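3.2 Where soft toys are kept in shared rooms

Toys in the homes and common rooms we visited were rarely stored in one place. Residents in Lakgate and Vesten named a box or a shelf as the place where toys belong, but most of them also used other surfaces during the day, such as tables, ledges and the floor next to a chair. We call the first kind a named place and the second a resting place. A toy could have several resting places between morning and evening.
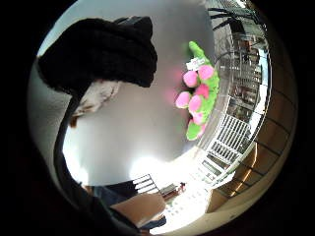 Resting places were often shared with things of quite different use. Clothing was the most common neighbor, followed by bags and papers. Soft toys and knitwear end up close together partly by texture, as people told us they put soft things with soft things. The green plush toy in Figure 3, with its pink pom-poms and a small white tag near the head, is close to a bulky piece of black knit, and a white wire rack stands on the other side. Racks of this type were popular in both towns, but small toys were seldom given a shelf of their own on them.

Tables had a different role. They were cleared for meals and filled again afterward, and the toys that had been on them were moved to the nearest free surface. In the Vesten group, 9 households kept a written log of these moves for one week. The logs show that a toy moved for a meal went back to its named place less often than a toy moved for cleaning. Saturday was the day with the most moves in every log.

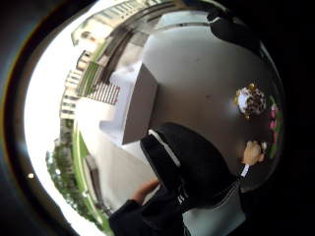 Meals outside the home followed the same pattern, with one difference. On balconies and patios there is no shelf nearby, so a bin or bag is carried out along with the food and serves as the named place for as long as people are sitting there. Residents liked open bins for this. A lid was seen as one more thing to put down somewhere - and several of the logs mention lids left behind. The bins handed out by the Gokico project had no lids for this reason, and their low sides let a child reach the bottom.

The size of the bin mattered less than we had expected. A bin that was too small was simply used for the favorite toys, and the rest stayed on the table. 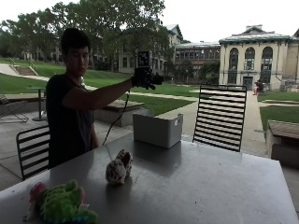
Kourkoulas disagrees with this last point and holds that a small bin changes what counts as a favorite, as the toys that fit are the ones that get carried out again the next day. Our logs cannot settle the question. They record moves but leave out the size of each toy, and 3 households stopped writing before the week was over. We return to it in Section 4, where the same bins were used indoors.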